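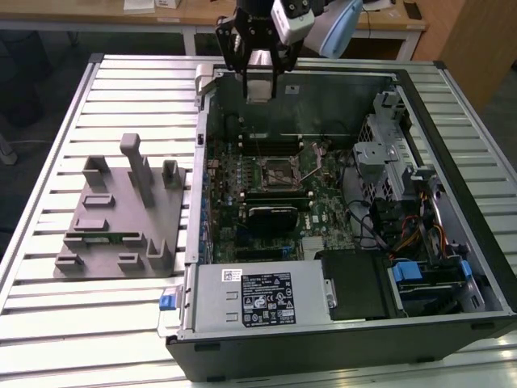

How many times in a week must a beginner walk to feel a difference? For me three times was enough, if each walk was long enough that I came home a little out of breath.

I put the question first because it is the one my colleagues ask me most, and I used to give a long and confused reply. Now I will write down the longer version too, for those who have patience.

When I moved to Mullness I was not in good condition. I sat all day, I ate my lunch sitting, and in the evening I was sitting again on the bus. My apartment is on the hill side of town, and between the bus stop and my door there are 143 steps. In the first month I stopped two times on the way up, and I pretended to look at my phone so that the neighbors would not think I was ill.

I did not want to join a gym. I tried one, Keltis, near the station, for a free week. The people were kind, but the music was very loud and I never understood which machine was for what. So I decided to walk.

My usual way goes from the bridge in Mullness along the river to Flaltard and back. It is 6 kilometers in total, almost flat, with one short climb behind the old mill in Flaltard. At the beginning I needed a long rest on the bench there. I brought water and a banana, and I must admit the banana was often the best part of the evening.

After four weeks I noticed the first change, and it was my sleep. I was falling asleep faster and I did not wake up at three o'clock to think about work. The legs came later. My weight did not change at all in that time, and this made me a little sad, but my trousers became more comfortable in the waist, so something must have moved.

About shoes I have one piece of advice only. Buy them in the afternoon, when the feet are bigger. I bought my first pair in the morning, and they were too tight on every walk. The second pair is from Bahrami, the small shop behind the post office, where they let me walk up and down the street before I paid. I have worn them for 505 kilometers now (I write it in a notebook after each walk) and the soles are still good, except on the left heel.

There were weeks when I did not go. In spring I had a cold which stayed for 9 days, and after it I was lazy for the same time again. I was afraid that everything was lost. The first walk after the break was heavy, the second was normal. If you have a heart problem or bad knees, please speak with your doctor before you begin, I am only a person who walks.

Now in October it gets dark early, and I had to change my hours. I go before work two times, and once on the weekend when I can take more time. In the morning the path is wet and full of leaves, so I am slower on the climb. I have also bought a small lamp for my jacket, but the clip is weak and it falls down when I walk fast. I will try to sew a loop for it this evening.

The 143 steps I do now without stopping, also with shopping bags, if they are not the heavy ones.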